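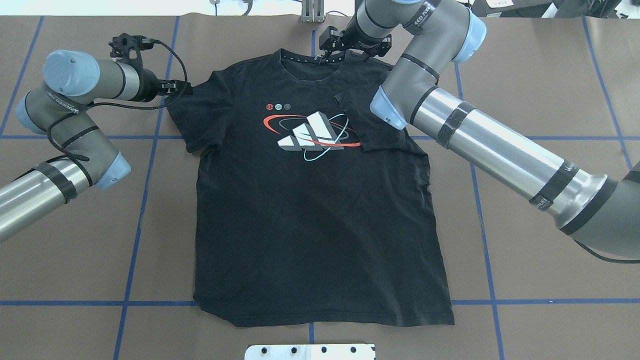 2023-04-22

Up at six to get the tomato trays out before the wind started. It started anyway. I lost one tray off the porch rail and spent a while picking seedlings out of the gravel. Most of them went back in their cells. The Branum ones look worse than the others, but they looked worse before they fell.

Drove out to Aravena after breakfast to see the plot again. The man at the gate remembered me from March and let me walk down without signing in. The lower end is still soft. I pushed the spade in and it went to the step without any effort, and the hole had water in the bottom by the time I had walked to the fence and back. So potatoes are out for that end. I may try the celery there, or leave it for a year and put the money into the top half.

Rent is $60 for the season, which I paid in cash. He wrote the receipt on the back of a seed envelope. I have put it in the blue folder with the others.

Stopped at Lasiden for lime and a new hose fitting. They had the lime but only the plastic fittings, and I have broken two of those already. I will wait for the brass.
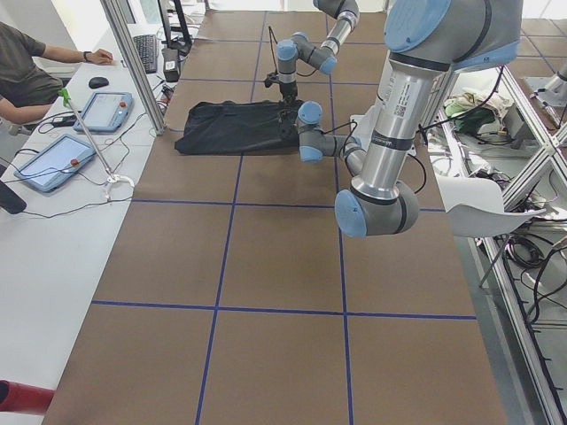 Gun-woo Kwon
Diary keeper and plot holder

Lunch was late. Rice, the last of the radish kimchi, an egg. I need to start another jar this week, and I am out of the coarse salt.

Called my sister in the afternoon. She is thinking of giving up the apartment in Ultell and moving closer to her work. She would save on the train but the new place has no balcony, and she has all those pots. I told her I would take the fig and the two big rosemary bushes if it came to that. She said she would think about the rosemary. We talked for over an hour and forgot to settle the thing about Dad's birthday, so I have to call again tomorrow.

Balanced the checkbook after that. $625 went to the car, as expected, and the water bill was lower than last time. I had the gas down twice by mistake and fixed it.

The wind dropped by evening. I went out and staked the peas with the hazel sticks from last year, the ones that had not rotted. Ran short with a few feet of the row left. There is more hazel behind the shed but it needs cutting, and my wrist was sore from the spade.

Read a little of the soil book, the chapter on drainage, and did not finish it. He wants everyone to dig a trench down the long side and fill it with stone. I priced stone last year and I am not doing that.

Brought the trays in before bed. Need salt, twine, a brass fitting.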